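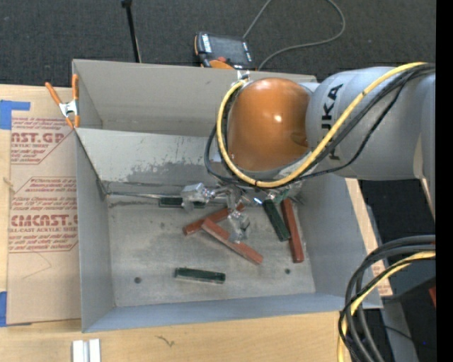

KUKA arm over the sheet-metal bin, with the red and green test blocks.

Review: Grulletti two-finger gripper
By Debashish Liyanage
1st July

We bought the Grulletti in February to pick rectangular blocks out of a metal bin. It replaced a Tanui suction head that lost its grip on worn faces. I have now put it through 500 picks, and the short version is that it holds parts well and reports faults badly.

Fitting it took one morning. The adapter plate lined up with our arm and the cable was long enough. Jabari Ndung'u did the wiring and had no complaints except for the connector, which has no locking ring. The manual covers the mechanical side properly and gives one page to the error codes.

On blocks lying alone on the bin floor it rarely misses. Crossed blocks are harder, and so are blocks lying against the sloping panel at the back, where a finger can touch metal before it reaches the part.

The fault showed up on pick 104. The fingers closed on the upper of two crossed blocks, slipped, and jammed between the lower one and the floor. The gripper should have flagged a lost part and stopped. It sent "grip OK" and the arm began its lift. The bin moved a short way before the arm's own collision stop cut in. I was standing outside the work area and the damage was a bent finger pad.

We found the cause the next day. The gripper reads finger position, and a jammed finger can sit at the same opening as a good grip. The force check that would catch this is turned off when the unit ships. With it on, we had 12 false stops in the remaining picks and no more bad lifts. I can live with that.

Skulorham, the dealer, replaced the pad free of charge but took over 50 days to send it. They told us the shipping default won't change.

If you buy one, turn the force check on before the first run, clamp your bin, and set the arm's collision limit lower than you think you need. Tie the cable down near the connector too.

Good grip, solid build, poor default on a safety setting. Three stars out of five. We are keeping it at the Skudville shop, with the force check locked on.

Last updated: after replacement pad fitted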